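Pranari cell, planner notebook
April, started 9.40, kettle already broken

Picking up from where the last entry trailed off. The planner was refusing to produce any path into the PC case that ended below the rim, and I had blamed the inverse kinematics in writing, twice, so I now owe the inverse kinematics an apology. It was the collision model. The octree had been padded by a default I set in the winter and forgot, and with that padding on every side the inside of a tower case is more or less solid. The planner was being perfectly reasonable. It had been told to park a lorry in a letterbox.

Turned the padding down inside the case volume only and left it fat everywhere else. Paths came out straight away, ugly ones, with the elbow doing a sort of curtsey on the way in. Put the joint-limit cost back up and the curtsey went.

Perception

The segmentation node is happy with the motherboard and the graphics card. It is much less happy with the cables. Red, orange and yellow power leads next to bright blue SATA ones, all in a heap beside the drives, and the node calls the lot one object with a confidence I would like to have about anything. For planning purposes I've let it. The heap goes in as a single keep-out blob with a convex hull round it. Sumaiya Chowdhury looked at the hull and said it was a beanbag. It is a beanbag. It stays until somebody writes me a cable model, and I notice nobody's name is against that ticket except mine.

The other nuisance is the arm seeing itself. The self-filter uses the old gripper mesh, which has no cable on it, so the black cable looping off to the right gets put in the map as an obstacle attached to nothing. The planner then tries to avoid it, and the obstacle comes along too. Spent most of an hour watching a robot flee its own lead in simulation before I caught on. Added a fat capsule to the mesh for now.

Pose for the approach checks is straight down over the board, fingers pointing at it, case on its side with the panel off and laid flat to the left. The panel is in the planning scene as a plain slab, which ignores the tall post near its middle. Must fix that before anything is allowed to swing left at low height. 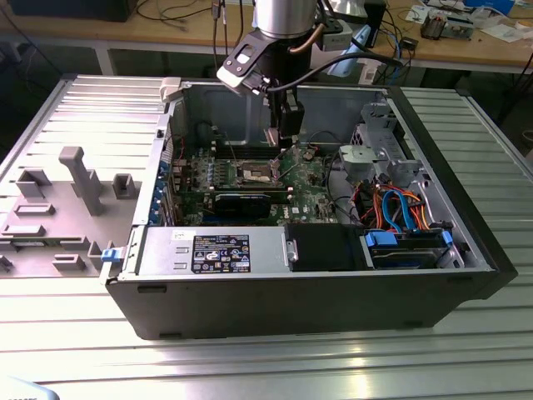

Control

Loop is running at 800 Hz and stays there as long as the logger writes to its own thread. When the logger shares, we get stalls, and the worst one today landed at cycle 2897, which I only know because I printed it out and stuck it to the monitor as a warning to myself.

Velocity scaling capped at 50 per cent for anything below the rim. Contact threshold on the wrist set to 2 N. That is twitchy, and it trips on sharp deceleration in free air, so either the payload inertia is wrong or the filter is too eager. My money is on the inertia. The numbers came from the Brostness config, and I don't believe anyone weighed the bracket.

Sumaiya wants the approach split into two stages, a fast one to a point above the case and a slow guarded one down from there. I argued against it for ten minutes and then wrote it, so the merge request has my name on it and her idea in it.

To do

Swap the panel slab for a proper mesh, post included.
Redo payload identification with the bracket on.
Move the padding value out of the launch file and into somewhere a person might look.
Ask Amarasinghe whether their hull splitter can be made to build against our version.
Rename the branch. "final_planner_skaratport_new2" was funny in March.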